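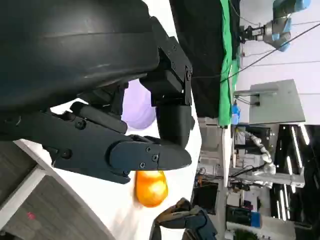
Fruit, orange going on yellow.

In Defense of the Fruit Bowl
by Marion Galbraith

My grandmother kept a bowl of fruit on her kitchen table in Jellstead for as long as I knew her, and I don't believe she ever once told anybody to eat from it. It sat there between the salt and the mail, and you walked by, and your hand went out. That was the whole system, and I have come to think it was a better one than mine.

For years I kept our fruit in the refrigerator drawer, the one at the bottom that you have to crouch for. I bought it faithfully every week and I threw a good part of it away faithfully too. Peaches went in hard and came out wrinkled. One April I found a pear back there that I could not have told you the age of, and I stood over the trash feeling like a person who ought to know better -- I am 85, after all, and I was raised by people who canned.

So I got out a big blue bowl I'd been saving for company and put it by the toaster. Within a week the plums were gone. My neighbor Cameron Drummond, who comes over at 9 in the morning to argue about the crossword, ate most of them, and he claims not to like plums.

I know the objections. Fruit flies, for one, and I grant you those, especially in August. Berries really do belong in the cold, and so does anything you've cut. And a mango left out will go from not ready to too late during one long phone call with my sister. But a ripening mango also makes the kitchen smell wonderful, and a cold drawer never did that for anyone.

What I mind is how hard we've made it to eat a plain thing. There are snacks in my cupboard sealed so tight I need scissors, and we leave those out where we can see them, while the fruit gets shut up in the dark like something we're ashamed of!

Put it on the table. Buy a little less than you think you need, and turn the soft ones to the top -- Cameron will take the plums if you don't.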